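Gripper died again (sort of)

So the figurine run fell over at attempt 1,083. Not the nice kind of stop either. 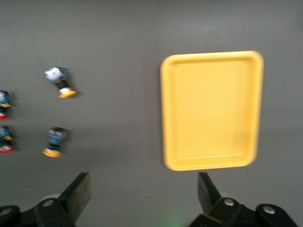 Left finger lost its zero and the arm kept going like all was fine. Log said closed, fingers wide open. No error, nothing. I hit the e-stop at 1,143, so thats 60 junk picks to throw out. Ugh.

Fares Tannous thinks it's the encoder cable – I think it's the Tirkano update. Rolled it back, speed down to 10 percent, hands off the table till i trust it. More tonight.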